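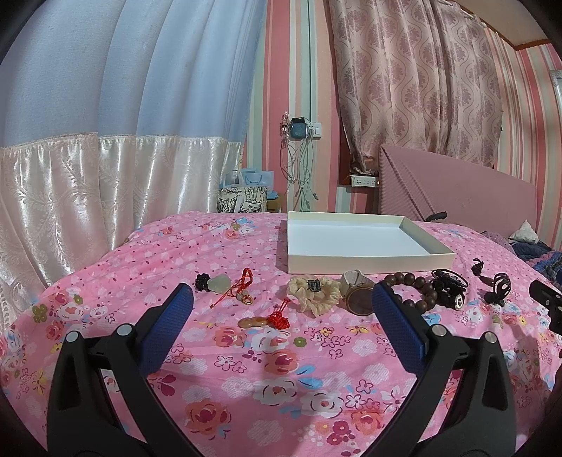
Small items on soft cloth are where a worn contact pad shows up first, according to Ilze Adomaitis, who asked for the pad inspection to be moved to the front of the service sheet. Cords and fine loops slip at the tip well before a rigid part does, she said, and by then the pad is overdue.

**Pornex issues revised service procedure for hand-held grippers**

Pornex has released a revised set-up and maintenance procedure for its Asel hand-held gripper. The procedure takes effect in August and replaces the sheet supplied with earlier units. It covers the blue contact pads, the pivot pins in the linked arms and the closing alignment of the two jaws. No new parts are required.

The revision follows a review of 211 service records held at the Ojeda workshop. Most of the units had been returned for poor grip on light objects. In many of them the pads had been changed but the pivots had not been checked, and the new pads then wore unevenly along one side.

**Service intervals**

Pads are now inspected every 200 operating hours and replaced at 600, or earlier if the texture has worn smooth at the tip. Pads are replaced in pairs. A new pad fitted opposite a worn one will pull the object toward the worn side as the jaws close.

Pivot pins are checked at each pad inspection. With the jaws open, the technician holds the base of the arm and moves the tip sideways by hand. Any play that can be felt is recorded against the pin position. Pins are not to be oiled in place – lubricant travels down the arm and reaches the pad.

**Set-up after pad replacement**

1. Clean both seats with a dry, lint-free cloth. Remove all old adhesive.
2. Fit the pads and press for one minute each.
3. Close the jaws slowly with nothing between them. The tips should meet along their full width.
4. If one tip leads, loosen the adjusting screw at the base of that arm, centre the tip and retighten.
5. Open and close the jaws ten times, then repeat step 3.
6. Pick up a flat cord and a rounded object from a cloth surface. Neither should turn in the grip.

“Step 6 used to be done on a bare bench,” said Fidel Cabral of the Ojeda workshop. “Cloth moves with the tips, so a misaligned pair drags it. You feel that straight away.”

**Availability**

The procedure is issued as service sheet 1229 and applies to all Asel units, including those fitted with the older arm linkage. Printed copies will be packed with replacement pads. Clidelgate will continue to distribute pads and pins, and part numbers are unchanged.

Owners without a workshop may book a bench check at Ojeda on any Tuesday. Units should be sent with the pads still fitted, as the wear pattern is used to find the faulty pivot.

Media contact: Agustina Fuentealba, Pornex
Technical enquiries: Nahuel Bravo, Ojeda workshop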